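Hillenance shared office: how the meeting room is coming along
Progress report to the Rerholm fund, second instalment

12 shares | 5 comments

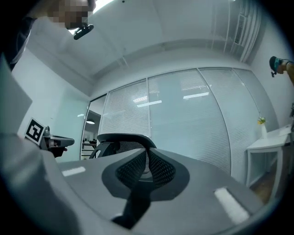 Ewan Moncrieff wanted to know, when he read the draft of this, whether we still thought the glass had been the right choice over a proper wall, and could I please put the answer at the top where you'd see it. So, Ewan, yes, mostly! I'd have said no in the second week and I'll come to that. But if you asked me today I'd choose the glass again, with a different order of work and a lot more thought about the lights.

You'll remember the first report stopped with the floor down and not much else. Since then the partition has gone in, the blinds are up, the chairs have come, and people are using the room most days. We've spent what we said we'd spend on the partition and gone over a little on the blinds, and there is £2,962 of your grant left to cover everything on the list at the end. I think that's enough. I'll say where I'm less sure.

The partition

The old arrangement, for anyone at your end who never visited, was a stud wall with one mean little door in it, and it made the meeting room feel like a stock cupboard. You went in with a mug of tea and came out an hour later with no idea whether it was raining. What we've got now is a run of tall glass panels across the whole back of the room with the doorway at one end, and if you leave it open you can see right through to the desks in the outer office and the round ceiling lamp out there. It's made both sides feel bigger. People at the desks have said so without being asked, and they're not a group that hands out compliments.

Fitting took longer than the quote said. The fitters from Lindsay came on the day they promised, measured everything again, and found the ceiling dropped a bit towards one corner, so the top track had to be packed out and two of the panels went back to be trimmed. They didn't charge us for it, although there was some sighing on both sides. We lost the use of the room for seven working days when we'd planned on three, and the planning group ended up meeting in the kitchen with the dishwasher going. I've put this in because the application promised "minimal disruption" and I don't want to pretend.

The blinds

This is where we went over. Our first idea was frosted film on the lower half of the glass, which is cheap and never needs dusting. Then we mocked it up with greaseproof paper (very glamorous) and hated it. You couldn't see out sitting down, everyone could see you standing up, and it couldn't be changed for the sort of meeting where somebody might be upset.

So we've gone for white horizontal blinds on each of the tall panels, from Ivadon. You can tilt them to let the daylight through and still have some privacy, and when they're shut the wall goes a sort of soft pale blue-grey, much nicer than I was expecting from a small square of sample. The extra cost came out of the decorating line, as agreed with you on the phone, and we did the painting ourselves over two evenings and a Friday.

A few things we've learned about blinds, in case you fund anyone else who wants them. They do collect dust, and you have to go along them slat by slat with a slightly damp sock on your hand. People leave them at all sorts of angles, and I've had to stop myself going round straightening them every time I walk past. And they don't do much for noise. If somebody laughs in the meeting room you hear it at the desks, blinds or no blinds. The old wall was better at that, I'll give it that much.

Lights

Now for the second week, when I'd have had the old wall back. We turned on the ceiling lights for the first proper late afternoon meeting and the glass threw them straight back at us. Bright patches, right at the height where you'd naturally look if you were sitting facing the partition. You can still get them now, depending on where you're sitting. One of our regulars gets migraines and she had to swap places twice.

We've tried a few things. Tilting the slats doesn't cure it, as you're still looking at glass. Turning off one row of lights helps a lot, only then the far end of the room is gloomy and people can't read their papers. Moving the seats round so that fewer people face the glass has been the best fix so far, and it cost nothing. I'd like to try diffusers over the fittings, and there's a line for that below. I've had one price, which seemed steep, and I'm waiting for another.

If I were doing it again I'd have held a lamp up against a sample panel before anyone ordered anything. It would have taken ten minutes.

The chairs

We bought 28, to cover the meeting room and the desks outside, all the same kind so they can be wheeled back and forth when numbers change. Black, curved backs with mesh in them. I argued for a colour (a nice mustard!) and lost, and I've come round to it, mainly on account of the biros. The mesh has been a hit now that the heating's on, as the old padded ones got horribly warm by the end of a long meeting.

Moans so far: the height lever is stiff on a couple of them, the armless version would have gone closer to the table, and they drift. We've got a very slight slope on that floor, which we knew about, and a chair nobody's sitting in will make its way towards the partition if it's given a nudge. I've asked about swapping the castors for ones with a bit more grip. The supplier says they can do it and hasn't yet said when.

The old chairs went to a playgroup, apart from four that weren't fit to go anywhere.

How it's being used

I promised you something on this and I'm afraid it's still a bit patchy, as the booking sheet only started properly once the blinds were up. In the last full month the room was booked for 14 sessions by people from outside our own office, which is more than we'd ever had with the old wall. Mornings go first. The late afternoon slot is the hard one to fill and I do wonder whether word has got round about the glare.

What the sheet doesn't show is how much people wander in without booking. Somebody wants a quiet phone call, or two people need to lean over the same bit of paper, and the room's there with its door open. I'm pleased about that. We'd talked about putting a lock on, and I'd now rather leave it for another six months and see.

Comments from the feedback slips, more or less word for word: "Lovely and light." "Where do you plug in a kettle?" "Could hear the whole of someone's dentist call." "Better than the last place by miles." The kettle one is a fair question. There's a socket by the doorway but I don't want boiling water near where people come in, so for now it's the kitchen and a tray.

What's left to do

Diffusers for the ceiling lights, once I've got the second price.
Something soft to deal with the echo. Probably a felt panel on the solid wall, possibly just a big rug to start with.
Castors, as above.
A strip or a row of small marks on the glass at eye level. We've had one bumped forehead, no harm done, entered in the book.
A hook on the outside for a sign saying the room's in use.
Touching up the paint where the new track meets the old ceiling.

The echo is the item I'm least sure about. If the rug works we'll come in under. If it has to be proper panels, we may need to drop the castors or come back to you, and I'd rather say so now than spring it on you in December.

One question from me before the next instalment. The grant letter says furniture has to stay in the room it was bought for, and ours rolls in and out all day long. I'm assuming that's fine, seeing as it's the same office and the same project, but could you drop me a line to confirm? You're very welcome to come and see it as well. Mornings are best, and I'll find you a seat with its back to the glass.

5 comments | 12 shares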